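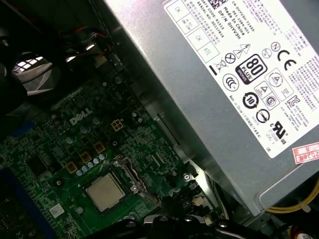
Quieting the Wosau desktops, second pass

Jun 30, 2023
Clument workshop, bench notebook

Great day on the noise job! The Wosau library wants its old office desktops back in the reading room, and the complaint was never speed, it was the hum. Last time I got the first machine down to "fine if the window is open." Today's one you have to lean toward to hear, and I'm so pleased I keep switching it on again.

Writing it all down while I remember.

Start with the side panel. I had been blaming the fans for everything, but when I pressed my palm flat on the panel the buzz dropped right off, and came back the second I let go. So a good part of the noise is thin steel singing along. I cut strips of the Ateş foam (the gray one from the roll under the stairs, NOT the white, which sheds) and ran them around the inside lip where the panel meets the case. One short piece goes behind the drive cage too. Wipe the metal with alcohol before sticking. I skipped that on the first machine and the strip was hanging down like a tongue by lunch.

Next, the case fan. It had a ring of felted dust around the hub, and the blades were furry on the leading edge. Hold the blades still while brushing. I used the old makeup brush and then the hand blower, outdoors, facing away from the neighbor's washing. After that I swapped the fan screws for the rubber pull-through pegs. They are fiddly and I love them. Wet the tip, pull from outside the case with pliers, stop when it pops, then trim, but leave a bit of tail so you can get it out again someday. 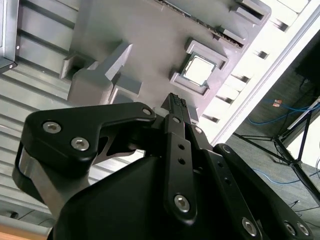
Do the rubber pegs help if the fan bearing is already worn?

They take out the vibration that travels into the case, but the tick or growl of a bad bearing stays, so spin the fan by hand first and replace it if it feels gritty.

I had one gritty fan in the pile and put it in the scrap bin with tape around it so it doesn't sneak back into stock. It has happened before.

Now the fun part, the fan curve. Brastow (our little logging script, newest copy is on the shared drive) now plots fan speed and chip temperature on the same sheet, and wow, does that make things plain. The stock behavior was hunting: up a bit, down a bit, up a bit, all day long while the computer did nothing whatsoever. That wobble is much more annoying than a steady note. I gave it a flat floor of 656 rpm and a slow ramp above that, and told it to wait before reacting. With the processor held at 100 percent it settled at 56 degrees C, and the fan went up so gradually that I only noticed because I was watching the plot.

Thermal paste is the other half of this. What I scraped off was chalky. Fresh paste, a small blob in the middle, cooler straight down, screws tightened in a cross pattern with a little turn on each.
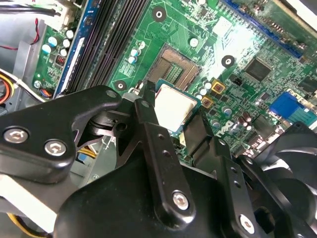 The cross pattern matters more than I used to think. On the first machine I tightened one side fully and then the other, and the readings sat higher than they should have. Redid it today the patient way and the line on the plot dropped. Same paste, same cooler!

Things that did nothing, for the record: the big rubber feet (the carpet in the reading room already does that job), a sheet of foam glued to the inside of the front bezel (blocked the air, fan sped up, louder than before, took it out), and turning the whole case on its side.

Hard drives are next. I suspect that the low thrum I can still pick up with my ear on the desk is the drive, and the cage is riveted so there's no easy way to float it. Options are elastic cord or going solid state. I'd like to try the cord first just for the joy of it, though the solid state route is the sensible one and Wosau may well prefer it.

Also need: more pegs, more alcohol wipes, and a decent way to compare noise. My phone app gives a different number every time I move my elbow. Two recordings with the phone taped to the same shelf would be a start.

Left on the bench: foam offcuts in the tin, Brastow plots printed and clipped to the job sheet.

Comments

benchmouse: Elastic cord works a treat, but please tie it so the drive can't drop when the case gets tipped. Learned that one in a stairwell.

fan_of_fans: Which setting did you use for the wait before reacting? Mine still hunts whenever the virus scan kicks in.

Clument workshop: I set it by ear, so no grand method. Keep lengthening it until the scan passes without the fan changing its note, and keep the temperature plot open while you do it.

grayfoam: Can confirm about the white roll. I'm still finding bits of it in June.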